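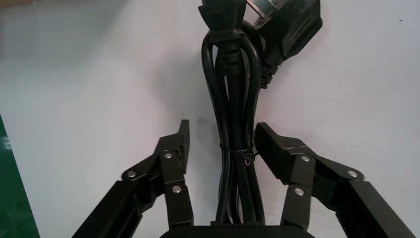
Grirnano Connect: Review for Training Departments

Grirnano Connect moves course enrollments and completion records between a learning management system and an HR database. Our office evaluated the hosted edition over one semester, beginning in November, with 357 learner accounts and two source systems.

Setup is handled through a guided form. Field matching was clear, and the supplied template for completion records required only minor changes. Scheduled transfers ran every 20 minutes during business hours. Duplicate accounts were flagged for review before any record was written.
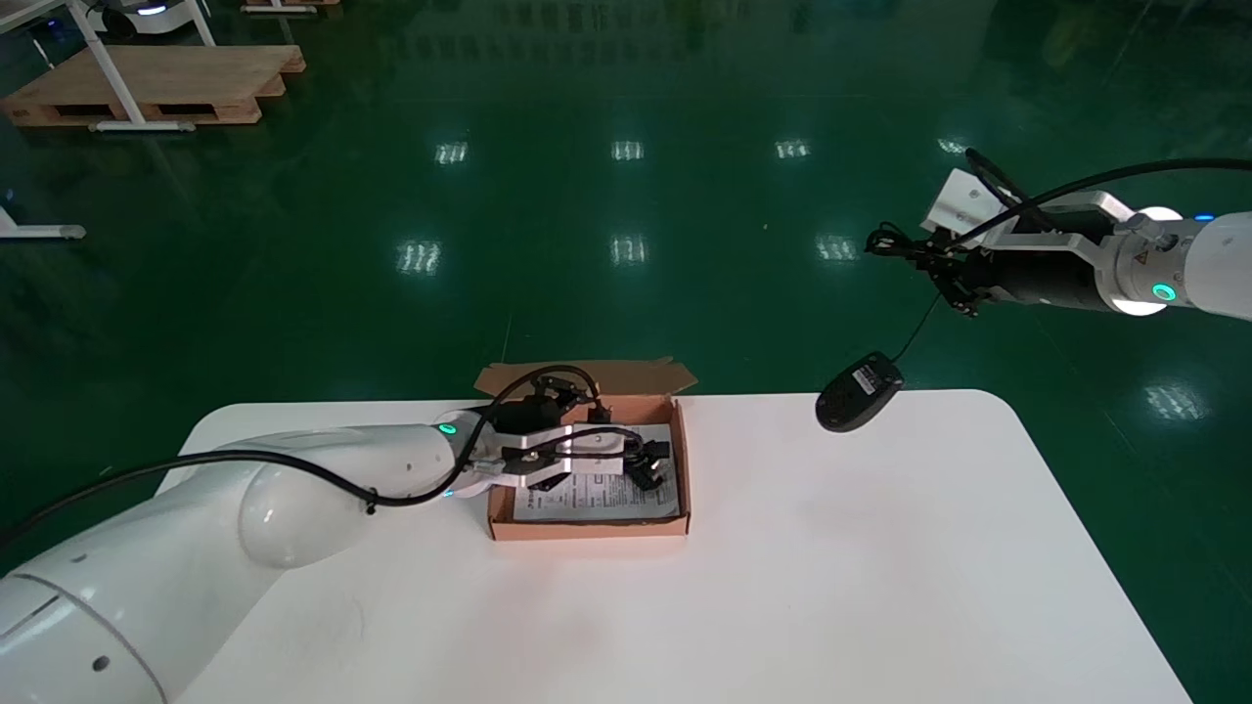

White tabletop on a green floor.

Reporting is the weaker area. Error messages identify the affected record but seldom the field at fault, and the log displays only 40 entries per page with no export option. Staff without database experience needed help to correct rejected date formats.

Support requests submitted by email were answered the next working day. The written guide is accurate, although the chapter on user permissions describes an earlier menu layout.

The product is recommended for small and midsize training departments with a single HR system. Institutions that require detailed audit reports should request a trial before purchase.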